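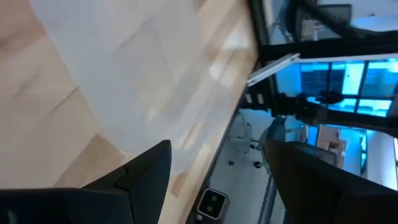

Changes to the winter storage scheme and the July ride

Members who keep a motorcycle in the Varnum unit over the winter should have had a letter by now. For those who haven't, the main points are repeated below.

The lease on the unit has been renewed for two years. The rent has gone up, and the charge for a bike space will rise by £5 a month from the start of July. Sidecar outfits take up two spaces and will be charged as two, as before. Anyone who wants to give up a space should email the storage address before the end of June. There are 10 names on the waiting list and spaces will be offered in the order people joined it.

Bikes still in the unit need to be either collected or moved to the back row by the end of next month. The front half is needed for the parts sale. Please leave the steering unlocked if you can't be there yourself, and label the key with your name and the registration number. Last year we had three keys with no label at all and one that fitted nothing in the building.

Batteries. The wall chargers are for members' use but they must not be left on overnight. If your battery won't hold a charge, take it home. Old batteries left on the floor by the side door will go to the tip.

Fuel. The insurer has asked again that no loose fuel is kept in the unit. That includes jerry cans, lawnmower cans and the odd litre in a pop bottle. Fuel in the bike's own tank is fine.

The July ride will go from Numov to Lakent this time, 51 miles by the back roads, with a tea stop at the halfway point. The coast route is out because of the roadworks at Steiner bridge, which the council expects to last all summer. The new route has one steep climb with a loose surface near the top, so riders of older machines with small brakes may prefer to take the main road and meet us at Lakent. A route sheet will be sent out with the next newsletter. We will set off at 10 sharp and there will be a marker at each main junction. If you are a marker, stay put until the back rider has passed you.

New riders are welcome but must have a full licence or be riding within the terms of their CBT. Pillions are fine. Please fill up before you arrive, as the pump at Numov has closed and the next one is a fair way along the route.

The workshop evening on Mon 20 April is on carburettor cleaning. Bring your own carburettor if you have one off the bike, drained, and a tray to put it in. Gaskets are not supplied. Doors open at half past six and tea is 50p.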